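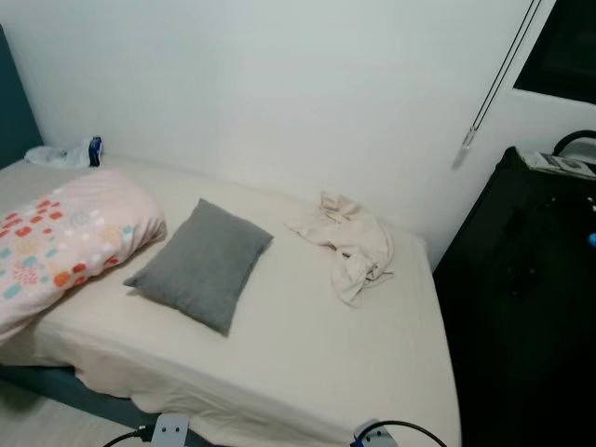

Fig. 1. Single bed with fitted sheet, placed in a corner.

Housekeeping Operations I
Unit 4 notes: Bed linen, stock levels and laundry cycles
Instructor: Chae-won Min

Read these notes before the practical in the linen room. The terms in the first section will be on the May test.

Terms

Par: the amount of linen needed to make up every bed in the property once. One par of single fitted sheets for a house with 32 single beds is 32 sheets.

Par level: the number of pars the property keeps in total. A par level of three means one set on the beds, one in the laundry and one on the shelf.

Turn: one full trip of an item from bed to laundry to shelf and back to a bed.

Discard: an item taken out of use for good. Discards are recorded by item type and reason (tear, stain, thinning, shrinkage, lost elastic).

Fitted or flat

A flat sheet used as a bottom sheet has to be tucked on all sides with folded corners. It takes longer to put on, but it presses and stacks well and can be used on mattresses of slightly different depths. A fitted sheet goes on faster and needs less training. It is harder to fold, takes more shelf space, and its elastic usually fails before the cloth does. Shrinkage also matters more. A fitted sheet that has lost length in the wash will pull off at the corners or bow the mattress.

Check mattress depth before ordering. If a topper or thick protector is used, measure with it in place.

Many small properties use fitted bottom sheets and flat top sheets, and keep the two on separate shelves with the size label facing out.

Working out stock

The basic formula is:

beds of one size x sheets per bed x par level = sheets required

Worked example. The Flestau hostel has 32 single beds, one fitted sheet to a bed, and a par level of four.

32 x 1 x 4 = 128 fitted sheets

The fourth par is there because the hostel sends its linen out, and the van does not run every day. A property with its own laundry can often manage on three.

Add a reserve for discards. Flestau discarded 19 single fitted sheets last year, so the manager, Casimiro Salcedo, orders that number along with any change in par.

Cost per use

Purchase price alone is a poor guide. Divide the price by the number of turns the sheet lasts, then add the cost of one wash. A cheap sheet that wears out in half the turns may cost more by the end of the year. We will do this in class with the Bustamante price list. Bring a calculator.

Laundry counts

The Bustamante guest house logged 2,712 pieces through its laundry in one season. Over 700 of these were pillowcases. Its log has four columns: item, out, in, difference. Any difference is carried forward to the next delivery and cleared or written off at the end of the month. Florêncio Morais will bring a copy of the log to the practical.

Storage

Shelves should be slatted or wire, with the lowest one clear of the floor. New deliveries go to the bottom or back of the stack so that all pieces get equal wear. Let linen rest for a day after pressing if stock allows.

For next time

1. Work out the stock of single fitted sheets for 19 beds at a par level of three, with no reserve.
2. Repeat for a par level of four. Say in two or three sentences when the extra par would be worth buying.
3. Draw up a discard record with columns for item, size, reason and initials.

Hand in on paper. Group B (Joon-young Cheon's section) uses the same sheet.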